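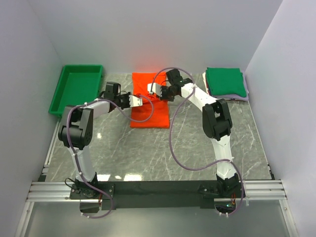 1. Introduction

This report presents the findings of a one-term student project on how matchday arrangements affect attendance at lower-league football. It was prepared for the Sport and Event Management module under the supervision of Myung-ja Kang. The club studied was Flusska Athletic, which plays its home matches at the Vestergaard Ground.

The club moved its evening kick-off from 7.45 pm to 7.15 pm at the start of the season. The aim of the project was to find out whether supporters had noticed the change, whether it had altered how they travelled, and whether families with children were more likely to attend as a result.

2. Background

Flusska Athletic plays one Thursday evening fixture in most months, with the remaining matches on Saturday afternoons. The evening fixtures have been less well attended for several seasons. In a letter to season ticket holders, the club gave two grounds for the earlier start: the last bus towards Drovivetti leaves at 9.40 pm, and parents had asked for an earlier finish on school nights.

No earlier study of the club's attendance was found. The club office allowed the project to use its gate records for the present season and the one before it.

3. Method

A questionnaire of 8 questions was handed out at the turnstiles before two evening matches. In total, 121 forms were given out and 100 were returned. Three of these had been left blank after the first question and were set aside, leaving 97 for analysis.

Respondents were asked how they had travelled, whom they had come with, how often they attended, and which kick-off time they preferred. The final question was open and invited any other comment.

A longer interview was held with Upendo Shirima, who runs the ticket office. It was recorded with her consent and written up the same evening. Gate records were then compared for matching fixtures in the two seasons, leaving out cup ties.

4. Findings

Most respondents knew that the kick-off time had changed, and a clear majority preferred the new time. Support was strongest among those who came by bus. Several wrote that they had previously left before the final whistle in order to be sure of a seat.

Those who came straight from work were less content. A number of them reported missing the opening minutes, and one comment asked that the food kiosk - run this season by Flovorus - should stay open later in the first half, as the queue at half-time was too long.

Family attendance was harder to judge. The gate records show child tickets separately, but children admitted on a family season ticket are entered under the adult's name. Ms Shirima was of the opinion that more children were coming in the evenings, although she noted that the two opponents visited during the survey are both popular locally.

5. Limitations

The survey covered only two matches, both played in dry weather. Supporters who had stopped attending altogether were not reached, and their views on the earlier start may differ from those recorded above. The question on travel did not allow for people who had used more than one form of transport, and some respondents ticked two boxes.

6. Recommendations

It is recommended that the club keep the 7.15 pm kick-off for the rest of the season and record children on family tickets as a separate entry. The turnstiles on the car park side should open earlier on Thursdays. A second survey in May, sent by post to lapsed season ticket holders, would help to fill the gap described in section 5.

7. Acknowledgements

Thanks are due to the staff of the ticket office for access to the gate records, and to the supporters who completed the questionnaire. A copy of the blank form is held by the department and may be requested from the module office.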